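Our folk dance group Marna is looking for dancers for the June program. We have two open spots in the couples set and two in the line dances.

You don't need your own costume. Pirjo Laaksonen has spares in most sizes, and shoes with a soft sole are fine for the first few months.

Rehearsal runs from 7 to 9 in the evening at the Hider hall. Use the side door, the front one is locked after office hours. 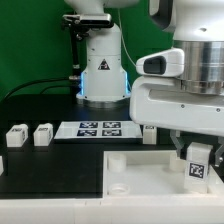
Carmela Zanetti is teaching the polkas again this season. Tyyne Eskola has the slower dances and also plays accordion for both groups, so please be on time for her warmup.

If you danced with us before and stopped, you can come straight back into your old set. Eetu is keeping the list, send him your name and which side you dance on.

Sign-up closes 10 December 2018. New people can come and watch once before deciding.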